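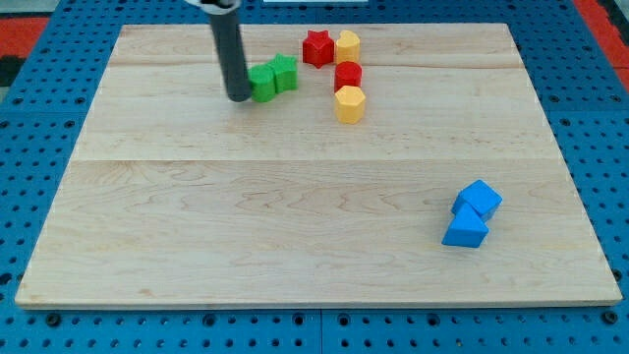 Workshop > Notebooks > Bench Log > Edge joints, panel movement

March 8, 2016

Continuing the maple panel work. Room humidity at start was 41 percent on the wall gauge, which agrees with the Skumen to within what either can be read to. Heat had been on overnight. Left the door to the loading side shut all day so the readings would mean something.

Purpose, for whoever picks this up: we want to know how much of the cupping in the glued-up panels comes from the stock and how much from the way we glue and finish. Up to now we have changed several things at once and argued about it afterward. This round changes glue amount and finish order only. Same stock, same clamps, same person on the planer (Leandro).

Stock

Hard maple from Godoy, the second pallet, flat sawn, mostly clear. Some swirl near the crotch wood, which I kept out of the test strips and set aside for bench tops. Stickered in the back bay since September. Two boards at the bottom of the stack read higher than the others on the pin meter and still feel cool to the hand. I moved them to the top and did not use them. The stack should have been raised on blocks from the beginning, the slab is damp along that wall.

Ends sealed with wax on all but one. The unsealed one has checked at both ends, short checks, none past the first sticker. Trimmed and used for clamp cauls.

Milling

Jointed one face, then planed to thickness in light passes, flipping each time. Let the strips stand on edge over lunch. Two had taken a slight bow by the time we came back and got one more pass. I am still not satisfied that lunch is long enough, but the other option is overnight and we run out of floor.

Edges straight off the jointer, no sanding. Checked pairs by standing one on the other against the window. A hair of light at the center on three pairs, none at the ends. That is how we want it, a slight spring joint. One pair was open at the end and went back.

Tear-out on the swirly pieces as expected. New knives would help. The present set has a nick that leaves a raised line about a thumb's width from the fence – you can feel it better than see it. Horacio shifted one knife sideways in the head and the line is mostly gone.

Glue

Flornik yellow, the new jug. The old jug had gone stringy and I poured a puddle on scrap to confirm, it dried chalky at the edge. Disposed of. Please write the opening day on the jug with the paint marker, on the shoulder and not on the label, the label comes off.

Group A: glue on one edge, thin, brushed out.
Group B: glue on both edges, thin, brushed out.
Group C: glue on one edge, heavy bead, not brushed.

Clamps alternating above and below the panel. Squeeze-out on A was a row of small beads. On B it was continuous. On C it ran down the clamp bars and we lost time cleaning up. Used wax paper over the bars on the last two panels and there was no black staining where the iron touches, so wax paper becomes standard.

Scraped the squeeze-out when rubbery. Did not wash it off with water. The wet rag leaves the joint line swollen, and if the panel is sanded before it dries back down you get a sunken line a week later. We have all seen this on the Billodbridge counters and I do not want to see it again.

Break tests

Cut short blocks across the joint from one panel in each group, after the full cure. Pressed in the hand-pumped frame with the dial gauge, joint in shear. Best block held to 1,192 pounds before letting go, group B, and it failed in the wood beside the joint for most of its length. Group A blocks went at lower loads but also in wood. Group C was mixed. One C block failed cleanly along the glue, shiny on one face, which I take as a dry edge that the bead never wetted. Raising the pressure doesn't cure that. Brushing does.

Conclusion so far is only that heavy glue buys nothing and makes a mess. The difference between A and B is too small to call on this number of blocks and I would not change shop practice on it. B costs a little more open time, which matters in summer.

Uriel asked whether the gauge can be trusted. It was compared against the lever scale when the frame was built and not again. Fair point. The loads are good for ranking the blocks against each other and should not be quoted to a customer.

Cupping

Straightedge across each panel, feeler gauge at the widest gap. Panels with alternating ring direction stayed flatter overall but have a faint washboard you can pick up in raking light. Panels with all rings the same way took one single even curve. The single curve is easier to pull flat with battens, so for tops that get screwed down to a frame I now prefer it. For loose panels, alternate.

The panel left flat on the bench overnight was the worst of the lot, as it should be, with only one face open to the air. It recovered partly after a day on edge. Everyone knows this and somebody still did it.

Finish order

Two schedules: both faces on the same day, or show face first and back the day after. Oil in both cases. Sanded through the usual grits, stopping at 600 for half of the samples to see whether the extra step is worth anything. By eye it is glossier and the swirl shows up more. It also takes less oil, and the first drop of water beads flatter on it. For work surfaces I would stop well short of that. For boxes, fine.

The same-day samples have moved less. The day-after samples had a visible lift at the corners by morning and have since come most of the way back. I will leave them on edge and measure again before deciding that it matters.

Problems

– Parallel clamp no. 2 slips under load. Tagged. Renato has the spare clutch plates.
– Dust bag on the sander split at the seam, taped for now.
– Moisture meter pins are bent. Readings repeat, but straighten or replace before the next delivery.
– Pencil marks on group C came off in sanding. I matched the panels back up by grain at the end cuts. Mark the edges in ink next time, not the face.

Next

Repeat A against B with more blocks and skip C. Check the frame against the lever scale first. Evanthia wants hide glue included because of the chair repairs. I have no objection, but it needs the warm end of the shop and its own set of clamps, and the gel time should be worked out on scrap beforehand. Offcuts from this round are in the bin under the window, initialed.

Comments

Evanthia Tzavaras: The hide glue can go in a separate round, no hurry. I would like the blocks cut the same way though, so please keep the stop set on the crosscut sled or write down where it is.

Horacio Durán: The knife shift is a stopgap. The set has one more sharpening in it, after that the gibs won't hold it properly. Also the fence was out of square by a little this morning. I reset it before your last pairs but not before the first ones, so check which group those went to.

Leandro Insaurralde: First pairs were group A. I flipped alternate strips against the fence so the angle should cancel.

Uriel Yáñez: Can we get weights on the panels before and after the oil? The 600 samples are the ones I'm curious about.

Renato Alarcón: Clutch plates are in the drawer with the bandsaw tires. There is only one set left.

Recent in Bench Log

Stickering and stack height, back bay
Wax versus paint for end sealing
Pin meter readings on thick stock
Setting up the shear frame
Oil soak times on end grain
Jointer fence, squaring notes
Scrapers: burnishing angle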